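Wallin packers' group publishes its own account of robot sorting trial

22/04/2026

Staff at the Wallin returns depot have put out their own report on the two-armed sorting station the company began testing in September, and it is cooler than the one that came from management.

The station, supplied by Zolloter, takes mixed small goods out of plastic totes and moves them to others for repacking. The supplier's brochure promised that it would "free people for better work". The packers' group asked what that work was, and who had been offered it. Seven months on, it says it has had half an answer.

"I was told I'd be moving up to quality checks," said Anisa Sembiring, a packer on the returns line. "What I do is fill the totes, watch the arms, and sort out whatever they drop. My pay is the same. My feet hurt less, I'll give it that."
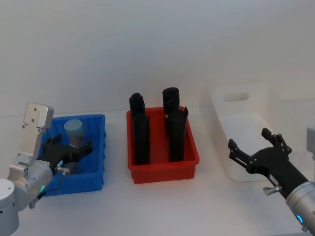 The two-armed station at work, with blue, red and white bins. Photo: Wallin packers' group

Over the trial the group kept a log of every stoppage that needed a person to step in. It lists 195. Most were short, and many came down to soft or oddly shaped goods, which the grippers find harder than boxes. On its best shift the station handled 742 items. Management's target, set before anyone on the floor had been asked, was 4000 a week, and the station has yet to reach it.

The report does not call for the station to be taken out. Repeated bending and reaching was a real complaint on the returns line, and several packers say they would not go back to doing all of it by hand. They do object to the word "unattended" in the company's plans for a second station, as there has been someone beside the first one on every shift.

Iñaki Ibarra, operations manager at Wallin, said the company welcomed the report and that no jobs had been lost in the trial. Asked whether the three packers who left over the winter would be replaced, he said staffing was under review.

"Under review is what they said in September," said Hafiz Liem, who edited the report. "We'd like the new duties written down, with a grade next to them, before a second one is bolted to the floor."

The full report and the stoppage log can be read on the staff noticeboard at the depot or requested by post from the Wallin packers' group.

Press contact: Hafiz Liem, Wallin packers' group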